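Jun 21, 2019

Gotstead tea rooms to open in three railway towns from September

Gotstead, the loose-leaf tea retailer, has signed leases on three new shops and will begin trading from them in September. The sites are in Dralanmont, Sarstead and Leinonen Quay. They bring the total number of Gotstead shops to 51.

Each new shop combines a retail counter with a seated tea room. The company moved to this format after a trial at its existing Sarstead kiosk, where customers who sat down to drink were found to buy packet tea more often than those who ordered to take away. The kiosk will close when the larger unit opens.

"The trial gave us a clear reading on floor space," said Deirdre Kavanagh, managing director. "Seating takes up room that would otherwise hold stock, and we needed to know that the sales per square metre would bear it. They do." 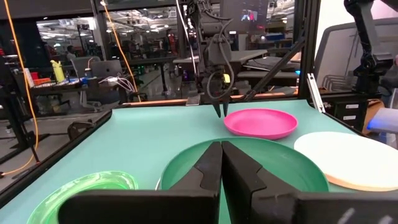 Green and cream-white plates on a pale green tabletop.

The range in the new shops will consist of 77 teas, sold by weight, with a shorter list served at table. Prices will match those in the rest of the chain. The loyalty card will be accepted at all sites from the first day of trading, and points already held on the Sarstead kiosk account will carry over without any action by the customer.

Supply will run from the Dralanmont depot, which was extended last year. Bendik Sandberg, head of operations, said the depot has enough capacity for the new shops – no further warehouse space is planned in the current financial year.

Recruitment for shop managers is open now. Posts for counter and tea room staff will be advertised in each town once managers have been appointed. Training takes place at the depot and is paid at the full hourly rate.

Marketing for the openings will be limited to local press, window displays and the existing customer mailing list. Gotstead does not intend to offer opening discounts.

Press contact: Bláthnaid Foley, Gotstead press office
Property enquiries: Fergal Noonan, estates manager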